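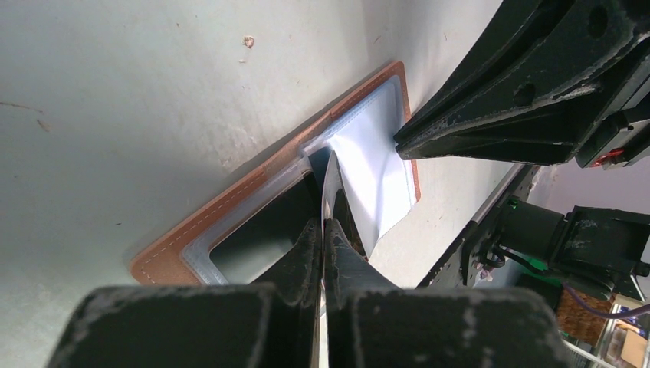 Do you still need paper copies if everything's on your phone? Only the ones people ask for at a counter, and they always ask at a counter.

My whole adult life now lives in one leather folder. Lease, car title, the Hivmont warranty for a dryer I no longer own.

Subira says a plastic sleeve keeps paper flat. Subira has not met my paper.

Threw out 6 takeout menus. Kept 2. I have standards.

Next up: the drawer. Send snacks.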